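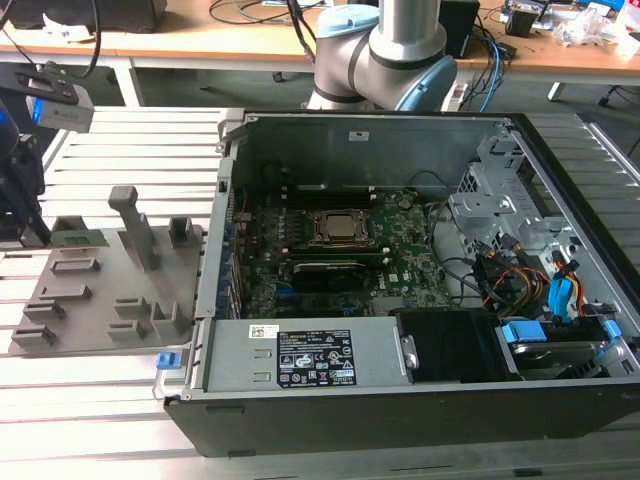 Every October I drag the old desktop out from under the desk and give it a proper clean, and every year I'm a bit horrified at myself. If yours has started to whoosh like a hair dryer whenever you open a spreadsheet, it's probably time for you too!

Shut it down, switch it off at the wall, pull every cord out of the back and then hold the power button in for a few seconds. Lay the tower on its side with the removable panel facing up. I used to do mine standing upright and lost screws down the bottom every single time, so flat it is (and a muffin tin for the screws, one hole per job, bless whoever came up with that).

Before you touch any cables, take a few photos on your phone. The thick bunches of coloured power wires are easy enough, but the thin blue SATA cables all look the same to me and I once spent a whole evening working out which drive was which. My mate Orla ties a scrap of coloured wool around each one. I use masking tape and a biro.

Touch a bare metal bit of the case first to get rid of any static. Then out with a soft paintbrush, 4 cm wide or so, and a can of compressed air in short bursts. Hold the fan blades still with a finger while you spray. Dust loves the drive cage, all those little punched holes, and the plastic shroud if your case has one. Coloured plastic clips and tabs are usually the bits meant to come undone by hand, so if one's fighting you, stop and look for a catch.

Leave the power supply shut! Brush the grille, puff some air through from outside and leave it at that. I don't lift the processor out either, that's a job for another day and a fresh tube of paste.

Mine took 17 minutes last time, plus a cuppa. Panel back on, cords in, and have a listen.

Truralley Home Tips | Contact us | © Truralley | Back to top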